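Zonach forum > Grippers and end tools > Soft fingers slipping on cloth: fault or wrong job?

zkaplan
Posted Thursday, 09:14

Putting this up before I send anything back. We've got a pair of the ribbed fingers from Nerard, the magenta ones, on the hand-held tool. The job is cloth folding on a table: pinch a corner, lift, carry it over, let go. The sales page says they handle "fabric of any weight". I had my doubts when I read that and I have more now.

Out of the last 7 tries on a small pink cloth, 3 ended with the corner slipping out halfway across. The other failure is worse. Twice the left finger twisted on its plate and stayed twisted after I let go of the trigger. It sprang back when I nudged it, with my thumb in between, and it nipped me. No blood, but I'd like to know if anyone else has had it.
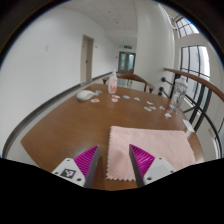 I've checked the obvious things. Screws tight on both plates, nothing sticky on the dark strips, trigger moving freely. Support told me to "clean and retry". I cleaned and retried. Same thing.

Zübeyde Kaplan

ngunes
Posted Thursday, 09:52

Sorry about the thumb, but I don't buy that this is a finger fault. Those ribs are meant to wrap round something with a bit of body to it, a bottle or an orange. A cloth lying flat gives them nothing to wrap. You're asking the tips to do all the work and the tips are the weakest part.

Try coming down steeper and pushing the cloth into a ruck before you close.

Nevzat

zkaplan
Posted Thursday, 10:20

I do come down steep. And if they can't pick up flat cloth then the page shouldn't say they can. You're letting them off very lightly.

pale_otter
Posted Thursday, 10:41

"Fabric of any weight" has been on that page since the first version. I asked them for test results and got a brochure.

On the twist: which side is the set screw on? Ours had one that looked tight and wasn't. It bottoms out in the hole before it grips anything, so you can lean on the key all day and the finger still turns.

zkaplan
Posted Thursday, 11:35

Took the left one off. You may be right about the screw, there's a shiny ring where something has been rubbing. I put a washer under it and the twist hasn't come back so far, but I've only had an hour on it and I'm not calling it fixed.

The slipping is no better. A corner will come up and curl nicely, and then I start moving and I've no idea if it's held or just resting there. 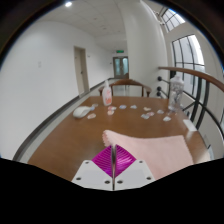 What bothers me is that there's no way to tell from the tool. The trigger feels the same with cloth in it or without. If this goes on an arm, the arm will carry on folding thin air and log it as a good one.

ngunes
Posted Thursday, 12:08

That last point I'll give you. We had the same on the Stostus job in October, a whole afternoon marked as passed and the cloths hadn't moved. But that's a missing sensor. It isn't the fingers.

I still say a thicker cloth would go fine.

pale_otter
Posted Thursday, 12:30

The customer doesn't get to choose thicker cloths though, do they? Çetinkaya tried the same argument on us and we had to take the lot back out.

Nevzat, have you ever seen these hold a thin cloth all the way across, start to finish? I mean seen it yourself, not in their video.

ngunes
Posted Thursday, 12:44

With rubber tape on the tips, yes. Bare, no.

zkaplan
Posted Thursday, 13:02

So the answer is to buy the fingers and then cover them in tape. Fine, I'll try it, but it's going in the complaint as well. So is the set screw. A finger that can stick and then let go on its own is a safety matter whatever they think of my cloth.

I'll run 2 batches after lunch, one bare and one taped, same corner each time. Keep your thumbs out of the gap until you've checked that screw.

tin_lid
Posted Thursday, 13:27

Which tape? The one we used left black marks on anything pale.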